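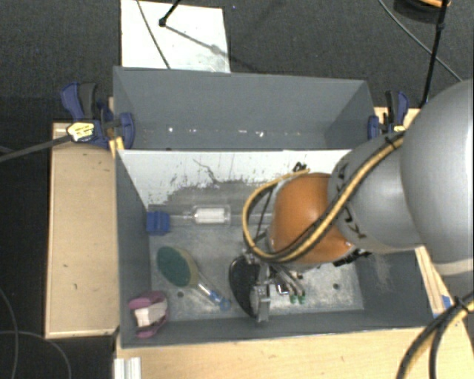 **Grey open-topped bins for household bits - what do you line the bottom with?**

**marl_end** - Wed 2 September

I keep odds and ends in grey open-topped bins, the Retico ones, one for each sort of job. Brushes and cleaning bits in one, string and tape in the next, and so on. They came from the Kollcombe shop when it closed its back room, so they were well used when I got them. The bases have gone scuffed and patchy and there are small holes in the floor of each.

Two questions. Is it worth lining them, and if so, with what? And does anyone know a way of keeping small things from all sliding into one corner when the bin gets moved?

I don't want lids. I've had lids and I stop putting things away.

**pottingbench54**

Ribbed rubber matting, the sort sold for tool drawers. Cut it slightly small so it lies flat. It stops the sliding too, so that's both questions dealt with. I did mine three years ago and haven't touched them.

Leave the scuffs alone. It's a bin.

**Wrenfield**

I'd say don't line it at all if brushes are going in. Mine went in damp more often than I'd like to admit, and the rubber held the water underneath. I lifted it after one winter and the base was far worse than before. The holes in yours would let it drain if you left them clear.

**pottingbench54**

Then dry the brushes first. A hook over the sink does it overnight.

**Wrenfield**

Four people in this house use those brushes and I am the only one who would use the hook.

**marl_end**

Fair point from both sides. Ours go back damp as well. The bin lives on a shelf above the coats though, so I'm not keen on drips coming through the holes either.

**oatsandtwine**

Put a shallow tray under the bin and leave the inside bare. A baking tray past its best will do. You can tip it out when you remember.

For the sliding, I use old margarine tubs as dividers. Big things stand along one side, small things go in the tubs. It looks like nothing much but you can lift a tub out and take it to the job.

**lowgate_2385**

I had the same bins from the Herrera catalogue, or ones very like them. The long side walls were fine but the end panels mark badly, scrapes all over. I spent a weekend rubbing one down and painting it white and it was scraped again by October. Wouldn't bother.

What does work is sorting less finely. I had nine bins at one point and could never remember which was which. Now it's wet jobs, dry jobs, and a third for things I haven't decided on.

**pottingbench54**

Can't agree with that. The undecided bin is where everything ends up. Label them properly and you don't need it.

**lowgate_2385**

I did label them. The labels came off.

**pottingbench54**

Luggage tags, tied through the handle if there is one. Sticky labels never last on anything that gets handled.

**Wrenfield**

Agree with pottingbench for once. Tags have stayed on mine. Pencil on the tag, then you can rub it out when the contents change.

**marl_end**

No handles on these, only a rim. Could I tie one through a hole in the floor? It would hang underneath, which isn't much use on a high shelf - or perhaps it is, as I'm looking up at it.

**oatsandtwine**

Bulldog clip on the rim with a bit of card in it. Takes a second to change.

**marl_end**

That I can do tonight.

Plan is this, then: bare floor and a tray under the brush bin, matting in the dry ones, tubs for the small stuff, clips on the rims. I'm leaving the scrapes as they are.

**lowgate_2385**

If you want the matting cheap, the hardware place in Bolcombe sells offcuts by the till. They were in a cardboard box under the seed packets last time I went.

**pottingbench54**

Check the thickness before you buy. The thin stuff curls at the corners and you'll be taping it down by the end of the month.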